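The brochure for the Lemaire gripper says its pads will outlast the arm they're bolted to. Dimas Santoso read that line aloud to me in the Nidthorpe test shop and then went back to his coffee.

He has been running it against the cheaper Brostent since August, same arm, same castings, same bench. The Lemaire costs more and looks it on the invoice. On the log sheet the gap is harder to find. Out of 1516 picks it dropped 30, and most of those were heavy blocks taken near a corner, where there isn't much flat metal to hold. The Brostent has done only 511 picks so far, so Santoso won't give me a winner.

"Ask the sales guy," he said. "He's sure."

Marleny Huamán, who writes the control code, thinks the pads are a distraction. She blames the approach angle, and she would like a wrist camera that doesn't lose the far side of the part every time the fingers get close. She may be right. I'd still want to see the same test on oily parts before anyone signs for a second unit.
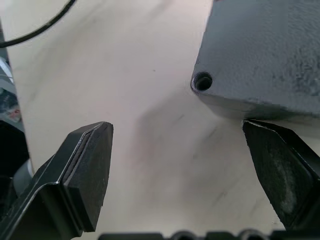
Scuffed pads, open fingers and a gray block at the Nidthorpe bench.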